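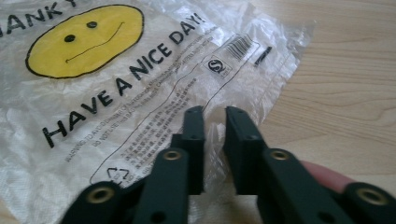 Handout 2: Rules for recording with hand-held grippers (bags and film)

Read before the lab. Slides have the longer version, this is the short one. Numbers at the back of the Panura course sheet if you need them.

1. Before you start
- clear table, bag and props only
- check tape marks on the table and floor, dont move them. If one is peeling, tell whoever runs the bench
- marker plates on both grippers clean, all dots showing
- cables off to the side, nothing looped around a foot
- open and close each gripper fully, 2 times, over bare table

Plastic film is a bad material for beginners. Shiny, see-through, new shape every time. So the rules are stricter than for boxes.

2. Hands
Fingers stay behind the pads. Always. Hold at the grip or the rail, never on the linkage (pinch point at every pivot). Same rule with the gripper standing still. Lab coats: cuffs folded back.
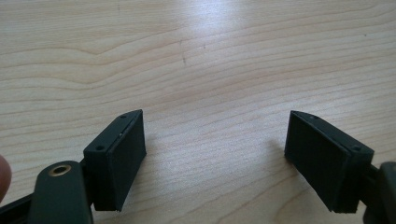 Last term's group objected that a pinch rule is overkill for a tool with no motor. Fair point, force is low. But the habit carries over to the powered arm at Stikuldale and the force there is not low. Rule stays.

3. Starting pose
Jaws open, both pads in view, pause, then go. No grabbing on the way in. A start with jaws half closed gets thrown out in review, so save yourself the work.

Approach speed: slow. Blur on the pads = too fast. Slow down more near thin edges, film moves in any draft.

4. Bags, specific
- suffocation warning on a bag applies to you too: no bags on heads, no bags left on the floor, bin them after class
- grip a fold, not a flat part
- dont tear. Torn bag = end the take, write it down, new bag
- glass under or inside a bag: treat as fragile, keep it near the center of the table

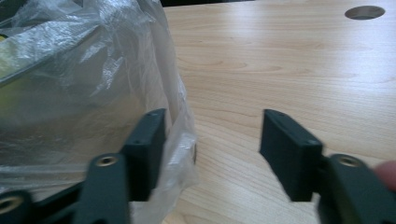 Makris wants the torn takes kept as well, on the grounds that failures are worth more than clean runs for anyone checking safety. OK, agreed, but keep them in their own folder and label them. Mixing them in is how the Jema set got messed up in January.

5. Logging
One line per take. Take number, object, outcome, anything odd. Write it right after the take, not at the end of the session. A hundred takes later you wont remember which one slipped.

Limit is 40 takes per person, then swap. Tired wrists make sloppy paths, and it shows up in the data before you feel it.

6. Two hands
Decide first which hand holds and which one pulls. Say it out loud to your partner. Holding hand arrives first and leaves last.

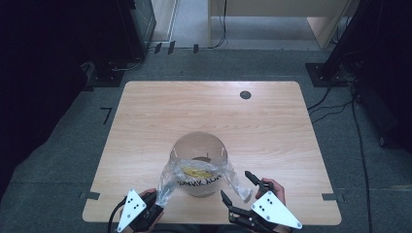
If the two grippers touch, stop and start over. Also stop if a cable goes tight, dont tug it. And nobody reaches over the table while someone else is recording, even to fix a prop. Call "hold", wait for the answer, then reach.

7. What gets graded
The log, mostly. Then wheter the rules above were followed. Number of good takes is not graded. The full set needs 3,000 across all sections and we will get there without rushing.

Bring this sheet to the lab. Section 4 will be on the safety check at the door.

Related handouts
Handout 1: Bench setup and floor markings
Handout 3: Take labels and folder names
Handout 4: Working next to a powered arm (Stikuldale visit)
Panura course sheet, revised
Notes on the Jema set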